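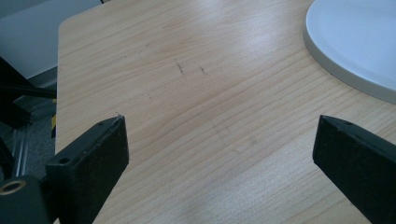
Do we buy a second hand-held gripper before the budget closes, or do we first spend the money on spare parts for the one we have?

Spare parts first. The second gripper goes on the list for January, when the new budget opens, and I will write the request myself so it is not forgotten again.

15 June 2019, notebook of Sang Mạch

I came in on a Saturday to finish the equipment plan, since in the week I am always interrupted. What follows is my thinking in the order I had it, so please forgive the jumping.

Money left in this budget: 863 dollars. I checked it two times against the order book. The order for cable from Giltine is already taken out of this amount, so it is really what we can spend.

What I would like to buy:

Finger pads and fingers, one complete set, both sides. At present we have no spare set on the shelf. If one finger cracks, all recording stops until the new one is made, and the last time the shop in Fukville needed 10 working days. I asked them for a price on a batch of 4 pairs. They said 200 dollars for the batch if we send the drawing unchanged, and more if we move any hole. So we do not move any hole. I know that Trình wants the upper hole a little lower, but this can wait for the next version.

Threaded inserts, brass, one bag. Cheap. The material around an insert gets tired when people take the mount on and off every day, and I would like to have enough of them to repair a block at once and not start counting what is in the drawer.

Screws for the fingers. Same supplier as the inserts, same parcel.

A second memory card and a proper case for both cards. Telldale sells a case with foam which I think is too expensive for what it is. I will look for a plain one.

What I would like but will not ask for now:

The second gripper. The quote from Giltine is much over what is left, even without the carrying case, and they could not tell me if the price includes calibration. I wrote to them again and asked for it as a separate line. In my old workplace we bought a tool where calibration was "included" and then we paid for the shipping in both directions, so I am careful.

A new table. This one we use for most of the tabletop tasks, and the top has some marks in it. I was thinking to put a new table in the plan, but then I asked myself what we gain. A clean top would look nicer. For training the model, a few marks on the wood are probably useful, as people's tables at home are also marked. Trình has the opposite opinion and says a mark always in the same place can become a landmark for the policy. It is a fair point. The cheap test is to turn the table by a quarter between sessions and see if the success rate changes. This costs nothing, so I put it in the plan as a test and took the table out of the plan as a purchase.
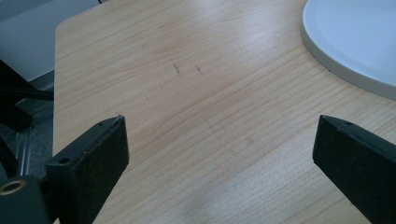
The other question is lighting. By the window side the wood gets a shine in the middle of the day, and I have spent a long time in the catalogue looking at lamps with diffusers. I found two which are acceptable. Before buying I want to try with a blind half down and the ceiling lights on, one morning and one afternoon, and compare the exposure. If the difference is small, we save the lamp money and it goes to the inserts and the cards.

Colleagues also asked for more objects to pick up. I agree, but please write a list with size and weight, and not only "kitchen things". The opening of the fingers is fixed by the present design, and last year we bought several bowls which were too wide to hold from the side. I would rather pay for a few objects that we use every day.

Note on maintenance: dust sits on the finger faces very quickly, as the surface is rough. Wiping with a dry cloth leaves fibres. I will ask the shop in Fukville what they recommend for this material before we order any cleaner.

To do:
Send the finger drawing to Fukville, unchanged, batch of 4 pairs.
Put inserts and screws in one order.
Ask Giltine again about calibration as a separate line.
Quarter-turn test with the table, Trình to choose the task.
Blind test, morning and afternoon.
Write the January request for the second gripper, with the Giltine quote attached.

The order form is in the blue folder, filled in but not signed.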